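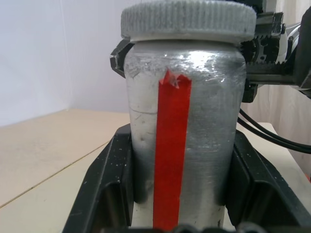

Silver jar with ribbed screw cap, red tape down the front.

From: Eirini Gkikas
To: workshop-storage list
Date: 7 August 2021
Subject: Re: Coated jars, flaking and labels

Christos Panagiotou wrote:
> I have 17 of the silver jars on the shelf over the bench and the
> finish is coming off on most of them. Two questions. Can they be
> recoated without stripping? And does the red tape still mean
> "do not refill", or did we drop that in February?
>
> Christos

Christos,

On the coating: no, strip first. The jar at the top is typical. Worn, smudged and scratched through the middle and lower part, still bright near the shoulder, small chips all over and whitish areas showing at the left edge and near the base. New paint over chips like those lifts at the same spots. I tried it on six jars last winter and every one failed within a month.

What I use now:

Remove the cap and keep it out of the solvent.
Wet sand with 150 grit until no edge can be felt with a fingernail.
Degrease, dry overnight.
Two thin coats, a day apart. Mask the thread.

Look closely at any long curved line like the one on the left side at mid-height. I read it as a scratch, but it could pass for a crack. Run a nail across it before sanding. If in doubt, scrap the jar.

On the tape: the rule stands. A vertical red strip means do not refill. Gunārs Kļaviņa proposed a horizontal band in February and it was not adopted. Start the strip just below the shoulder so it clears the cap, and cut the end with a blade. Torn ends like this one peel.

The caps can be brushed clean and reused. Grímur has spares in the Plollside cabinet, second drawer.

Eirini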